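Standby Power Use in Student Housing at Tustton

Project report, Household Energy module

Introduction

Many devices draw electricity when they are not doing anything useful. A television that has been turned off with the remote still waits for a signal, and a charger left in the wall may use a little power with no phone on it. This is called standby power. Our project looked at how much of it there is in Bindeck Hall, a student residence in Tustton, and whether residents would change their habits if they saw the numbers.

Our group had two questions. How much of a room's electricity goes to standby loads? Does a printed reminder by the door make a difference?

Background

Bindeck Hall has shared kitchens on each floor and single bedrooms. Residents do not pay for electricity separately, so they never see a bill. We expected this to matter. In an earlier module we read about Fairclough House, where rooms have their own meters and residents get a monthly statement. The two buildings are close in age and layout, but we did not have access to the Fairclough readings and could not compare them directly.

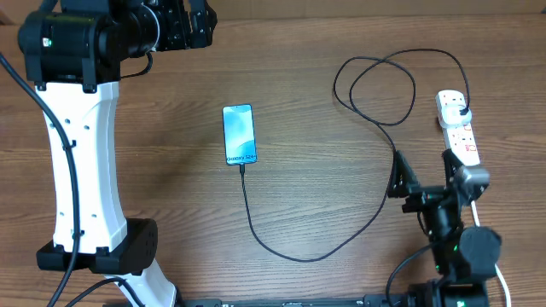 Most of the bedrooms have too few wall outlets for what students bring with them. The desk wall has one double outlet and the bed wall has one single. Residents get around this with extension cords and power strips, and these often end up on the desk or table where they can be reached. A phone on its cable and a white power strip can share the same tabletop, with the cord looped between them. This helped us in one way, as a strip within reach is easier to switch off than one behind a bed. It also meant that one meter placed between the wall and the strip could record several devices together.

Method

We used plug-in energy meters borrowed from the Kistholm lab. Each meter was left in a room overnight, from 11 p.m. to 7 a.m., and the resident wrote down what was connected. We then repeated the readings after putting up the reminder cards. Residents were told what the meters were for, which may have affected how they behaved.

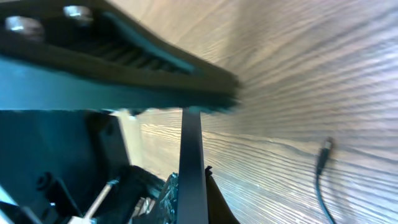

Results

The first set of overnight readings came to 1548 watt-hours for all rooms together. The second set, with the cards in place, came to 419 watt-hours less. Game consoles and desktop speakers accounted for most of the drop. Phone chargers made very little difference in either set.

One resident's mini fridge was left out of both totals because it has to stay on. A meter in another room was reset by accident and that night was measured again.

Limits of the study

Both sets were taken in April, close together, so we do not know if the change would last. The meters are also not very accurate at low loads, and a charger with nothing attached often showed as zero. A longer test should use better meters and include the shared kitchens, where the microwaves and kettles stay plugged in all day.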